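Handling of Soft Goods, Unit 4
Course handout: the open day visit to Flornik

Please read these notes before the Saturday tutorial. They cover the second half of our visit, when the group stood at the garment station. The first half (conveyors and labelling) is in the handout for Unit 3.

The station belongs to a project called Javard. Its task is easy to say and hard to do: take a T-shirt that lies in any position, find which part is which, and lay it out so it can be folded. For a person this is work of a few seconds. For a robot every shirt is a new shape, and the shape changes again as soon as it is touched.
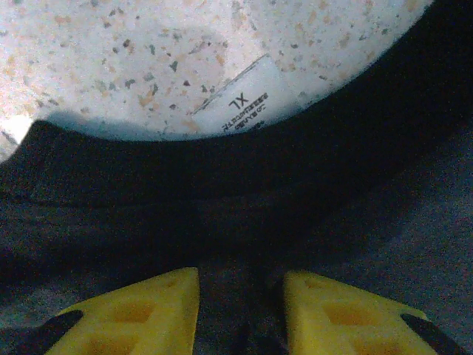 Distatex Waweru
Sessional lecturer, School of Applied Automation

1. Why the collar matters

A sleeve and a hem can look very similar when the cloth is crumpled. The collar is different. It is a thicker band with a clear curve, and often there is a tag inside, like the white one marked XL on the black shirt. When the robot has found the collar, it knows a good deal about the rest: the shoulders are on both sides of it and the hem is at the other end.

Black cloth is a difficult colour for this work. The folds are dark on dark, and the camera at the wrist must find an edge where there is almost no contrast. Our guide told us that in the June trials the team recorded 1,409 grasps, and that dark shirts failed more often than light ones. Please write this figure in your visit sheet, as many of you asked me for it afterwards.

2. The fingers

Note the shape of the yellow fingers. They have shallow square recesses in the face and black pads along the outer edge. In the tutorial I will ask you what happens to a thin fabric when two fingers close on it from above. Try it at home with your own thumb and first finger on a shirt lying on a table. You will feel that you must press down a little before you pinch – otherwise the cloth slides away from you.

3. Two arms on one rail

With one arm you can lift a shirt, but you cannot easily stretch it. The second arm holds another point, and the distance between the two grippers can then be used to pull the cloth flat. The price is that both arms share the same space above the table. The planner must keep them from meeting, and it must also think about the cables, which need enough slack to follow each joint.

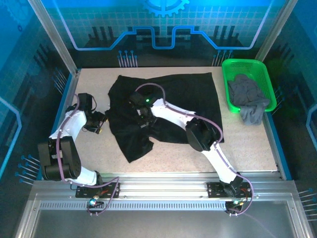 Does the robot need to be programmed again for every size of shirt?

The same program is used for all the sizes. It looks for parts of the garment, such as the collar and the hem, and works out the distances from what it finds.

4. What we were told about speed

The guide was quite open about this. One shirt may take up to 70 seconds, and the team does not hurry it at the moment. Their present aim is a run of 100 shirts in a row with no help from a person. I ask you to be careful when you compare this with a factory line, where the garments usually arrive in a known position.

5. For your report

Choose one step of the task (finding, grasping, lifting, stretching or laying down) and describe what can go wrong in it. Use your own notes from the visit first, and the course reader second, where chapter 13 is the useful one. A simple drawing by hand is welcome. Two pages are enough – please do not send me ten.

Reports go in the box outside my office by 4 pm on the day of the tutorial.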